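I've grown terribly fond of the desk at Joteveck, the sort that gathers leaflets, cards and a book you fully mean to finish, and fonder still of its mouse, all pale mint green and honeycomb holes, so pretty you hardly mind the crumbs (and there will be crumbs!).

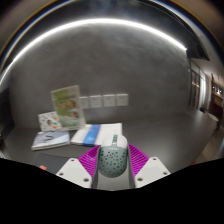

Words: Maud Ferrier

A soft dry brush is what I use on mine, usually in January, with a pot of tea and the leaflets moved over to make room for both.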